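Chapter 4
Where the Examples Come From

A learning system is often said to "pick up" a skill, as if it had wandered past and noticed one. What happens is duller. A person does the task, the machine records it, and this goes on until the person is tired or the budget is gone. Then somebody writes that the robot learned to sort bricks.

This chapter is about that recording work. It gets a paragraph in most papers and takes up most of the calendar. When you read that a system was trained on 217 examples, you should want to know who made them, how many were thrown out, and who decided what counted as a good one. Those answers are harder to find than the number.

Take brick sorting, the task we will use through Section 4.3. It sounds too easy to bother with. Bricks of one color go in one bin. A child can do it, and that is part of the trouble: people assume that an easy task must give clean data.

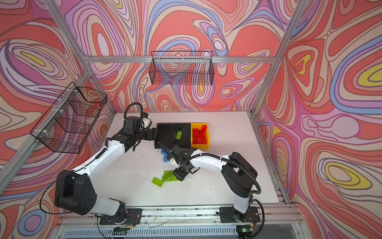

Figure 4.1 Sorting colored bricks with two arms. Photo: Yamila Villalba / Clonside

Consider a moment like the one in Figure 4.1. The red bricks fill the yellow bin, one green brick sits in the middle bin, and more green ones lie on the table under the right gripper. Which one should be picked next? Two operators may choose differently, and both will be marked correct. The system is then asked to learn from a disagreement it can't see.

Look at the walls, too. Busy patterns are sometimes used in the hope that a model will learn to ignore the background. Maybe it does. I would want to see it tested against plain walls before I believed it, and such tests are rare.

Fengying Zou ran a sorting project called Rollus and kept a log of every recording. Of the 217 she started with, 31 were dropped, mostly for reasons she later called "a matter of taste" — a slow reach, a second try at a grasp. Dropping them made the set look tidier. It also took away nearly every case in which an arm recovered from a mistake.

We begin with her log. Before reading Section 4.1, write down your own rule for what makes an example worth keeping. You will need it for the exercises.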